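Unit 4: Does the cup change the taste?

Handout for Food Claims and How to Check Them

Read this before the seminar. The Chávez chapter is optional. I find it too generous to the people it quotes, but it has the best summary of the older tasting work.

The claim

You have all heard some version of it. Coffee tastes sweeter from a pale cup. Tea is better from thin china. Water from a heavy glass seems fresher. Cafes repeat these things, makers of cups repeat them louder, and by the time they reach a magazine they have lost every "may" and "in some cases" they started with.

I am not saying the claims are false. Some of them might hold up. My complaint is that the evidence usually offered would not settle a bet between friends.

What would have to be true

There are two different claims hiding in one sentence, and writers slide between them.

The first is physical. The cup changes the drink, say by cooling it faster or by adding something to it. You can check that with a thermometer or a lab test, and no taster is needed.

The second is about the drinker. The liquid is the same, but people rate it differently when the color, weight or rim of the cup changes. That needs people, and people are trouble. They guess what you want. They get bored. They remember what they said last time and try to be consistent.

When you read a study, decide first which claim it is testing. If you can't tell, the author probably couldn't either.

The Gira tasting

We will spend most of the seminar on this one. Gira sells cups, and it ran a tasting in its own showroom with 24 people. Each person drank the same coffee from 2 cups, one pale and one dark, and scored it for sweetness. The pale cup won. The write-up calls the result "clear."

Questions I would want answered before I believed a word of it:

Was the order mixed? The write-up says only that guests were "served in turn." If everyone got the pale cup first, you may be measuring what a first sip does.

Was the coffee the same temperature both times? It was poured from one pot over 15 minutes. Coffee cools, and cooler coffee tastes different.

Did the cups differ in anything but color? They did. The dark one was heavier and had a thicker rim. So even if the effect is real, we can't say color caused it.

Who were the guests? People who had come to a cup showroom.

The Hollov repeat

Hollov tried the same thing with matched cups and mixed order. The difference shrank to almost nothing. Fans of the original said the room was too bright and the coffee too bitter. Maybe so, but notice that those objections showed up after the result did. An excuse that arrives late should have to work harder.

I would not call Hollov's version the last word either. It leaned on tasters from the Dritik training program, who are taught to ignore the cup. That tells us little about someone drinking coffee on the way to work.
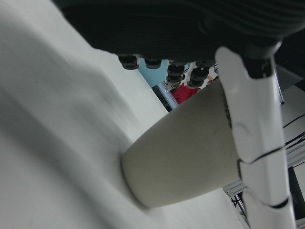

For the seminar

Bring one printed claim about cups, plates or glasses, taken from a package, a menu or an ad. Write one paragraph saying which of the two claims it makes and what result would change your mind. If no result would, say that too, and expect to be asked about it.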